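The bond that pays you to wait

Last updated: January 26, 2026

14 comments | 52 shares

Every few years someone in the savings trade finds a new way to sell an old thing, and this winter it is the small-company bond. You will have seen the adverts. Sustel, a lending platform that spent years pitching to people with spare cash and strong nerves, now wants the rest of us. Its Winter Income Bond pays 7 per cent a year, fixed for two years, with interest sent out every quarter. The brochure uses the word "steady" on nearly every page.

I have read it twice, along with the much longer document it points to in small type, and I came away with more questions than I went in with.

Start with the rate. A bank that takes your deposit and pays you a modest sum for it is covered by a compensation scheme if the bank goes under. A bond of this kind is not. You are lending your money to a company, and if the company can't pay, you join the queue with everyone else it owes. The extra you get over a savings account is your wage for standing in that queue. Whether the wage is a fair one depends on how likely the queue is to form, and on that point the brochure has very little to say.

It does say where the money goes. Sustel lends it on to a handful of firms, and the largest slice is set aside for Zaltska, which leases out cold stores and warehouse space. Warehouses sound solid. You can walk up to one and kick the wall. But Zaltska doesn't own most of its sites. It rents them on long leases and lets them out again on shorter ones, so in a bad year it could be stuck paying for space that no customer wants. It is an old trade with an old weakness.

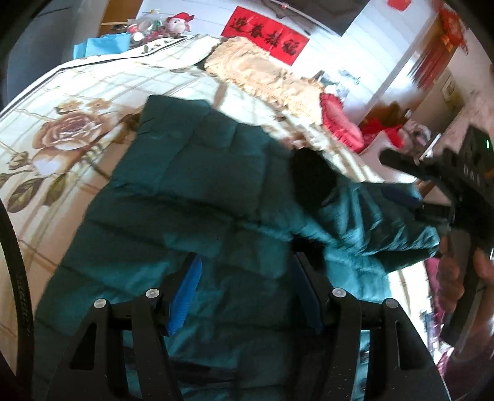 The longer document admits as much on its risk pages, in the sort of language that makes the eye slide off. Tenants "may not renew on comparable terms". Rental income "may be subject to variation". Put into English, the rent might dry up while the bills keep coming.

Then there is the question of what stands behind the loan. The brochure says the bond is "asset-backed", and I suspect a good many readers will stop there, picturing a building that can be sold. What is pledged is a claim on Zaltska's future rents and on some of its equipment. Racking and chillers have a value, but try selling a used chiller in a hurry. The valuation was done by Tripathi, a surveying firm, in October, and it assumes a sale in good order over a sensible stretch of time. Firms that are going bust rarely get one of those.

None of this means that the bond will fail. Plenty of dull loans to dull firms are paid back on the day, and the people who bought them feel clever. My quarrel is with the way it is being sold. The minimum has been cut so that you can get in with 120 pounds, and it is hard to see why, unless the aim is to reach people who have never bought a bond before. Someone with a large pot spread over many holdings can take a loss on one of them and grumble. Someone whose whole rainy-day fund is in it can't.

The sums are worth doing. Put in 1110 pounds at the full rate and you will get 77.70 a year before tax, or 155.40 over the life of the bond. Set that against what the same money would make in an ordinary fixed account and the gap may come to a few meals out. In return, you have agreed that the whole lot could go. You have also agreed not to touch it. The brochure mentions a "marketplace" where holders can sell early, and it is true that one exists. It matches sellers with buyers, when there are any, and takes a fee. If Zaltska hits trouble there will be a great many of the first and hardly any of the second.
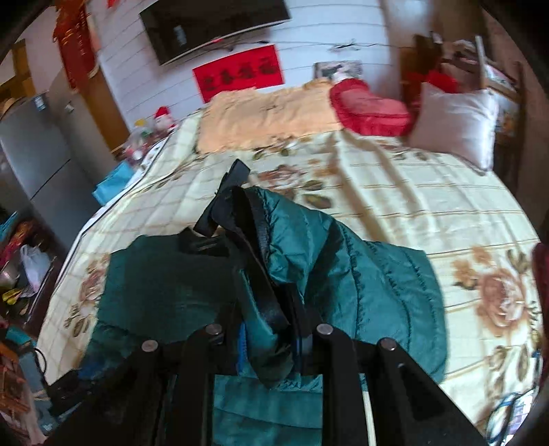
A teal quilted jacket on a cream bedspread.

Fees are another sore spot. Sustel takes its cut at the start, before your money goes anywhere near a warehouse. It takes a smaller one each year for looking after the loan. Both are paid by the borrower, the brochure says cheerfully, as though that made them free. A borrower who hands over a slice on day one has less to work with and the same amount to pay back. The cost lands somewhere, and I would rather see it printed beside the rate than tucked into a table near the end.

Supporters of these bonds make one decent point. Banks have grown shy of lending to middling firms, and somebody has to do it. In Clistden, where Zaltska has its oldest site, the cold store keeps food wholesalers in business and people in work. I don't doubt it. But a useful borrower can still be a risky one, and savers shouldn't be asked to mix the two up. If the loan is as sound as we are told, I would like to know why a bank wouldn't make it for less.

I put that question to Sustel in writing. The reply thanked me for my interest and said that the company offered "a flexible route to capital that traditional lenders are not always able to match". It attached another copy of the brochure.

The offer stays open until it is fully sold. Going by the counter on the company's website, it is filling up nicely.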